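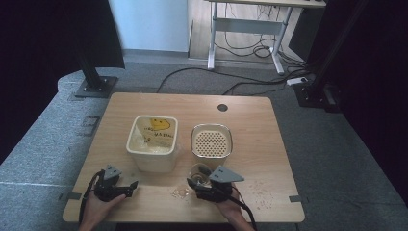
A tabletop with two containers, and a small plastic cup in a black gripper.

The man from Clenetti said the move would take one day, and Nawal Abdelaziz wrote that down because she wanted to have it in writing when it took three.

"One day," she said. "For the whole second floor."

"Two trucks, six guys." He had a tablet and a clean polo shirt. "We did a dental office in Kundulville in five hours."

"How many dentists?"

He looked at the tablet. "One."

Mounir El Fassi, who had signed the lease on the new place without asking anybody, walked behind them slapping filing cabinets. He had the look of a man with a new kitchen. The rent was lower, the parking was better, and there was a creek. He had mentioned the creek four times.

"You'll see it from your desk," he told her.

"I've seen the floor plan. I'll see the elevator."

The quote was $4,000. Nawal asked what it covered and the man said everything, and she asked whether everything covered the plotter, and he said what plotter. They went and looked at it. He walked around it once, slowly, and the quote grew by $869.

"Specialty item," he said.

"It has wheels."

"Specialty wheels."

Mounir laughed. Nawal wrote it down.

On moving day one truck came. There were four guys, and one of them was the man in the polo shirt, who turned out to be called Hiếu Doãn and who lifted more than the other three. The second truck was on its way, he said. At noon it was still on its way. Shaimaa Hajji from accounts sat on a rolled-up rug in the lobby with the petty cash box on her knees and refused to let anyone label it.

"Where's the other truck coming from?" she asked.

"The yard."

"And where's the yard?"

He carried a printer past her.

By five the desks were in the new building and the chairs were in the old one. Nawal stood where her desk was going to be and looked at the elevator. Mounir came up with his sleeves rolled and said it was going pretty well, considering.

"Considering what?"

He thought it over. "Do you want to see the creek?"

She didn't, but there was no place to sit. They went out through the loading dock. It was a ditch with a shopping cart in it and a few inches of brown water, and he stood over it with his hands on his hips, waiting.

"It's low right now," he said.

"When is it high?"

"March, the landlord says."

Behind them a truck was backing up to the dock, beeping. She took out her notebook and checked her watch and wrote down the time.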